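Lirnel Serving Dish, Scale Pattern, with Cup

Product code: 385
Department: Tableware / Serving

Round serving dish with a wide white rim and a dark slate interior. The interior carries a repeating pattern of fine, lighter lines in overlapping scale shapes. The rim is smooth and glossy and is left undecorated. Supplied with one small white cup, which can stand inside the dish for dips or sauces, or be used separately.

Specification
Diameter of dish: 36 cm
Cup: white inside, no pattern
Dishwasher: yes, lower rack for the dish, upper rack for the cup
Microwave: cup only
Oven: no
Pack quantity: 6 sets per carton
Minimum trade order: one carton

Care
Wash before first use. Do not use scouring powder or wire pads on the dark interior. Grey cutlery marks can be removed with a cream cleaner and a soft cloth. Place felt or paper between dishes when stacking.

Ordering
Replacement cups are sold singly under code 600. Stock is held at the Mansilla warehouse and the next delivery is due in August. Trade enquiries to Olga Gaete, Tableware Sales.

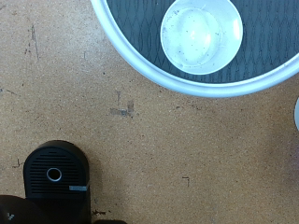
Serving dish, slate interior, with white cup. Dish part shown.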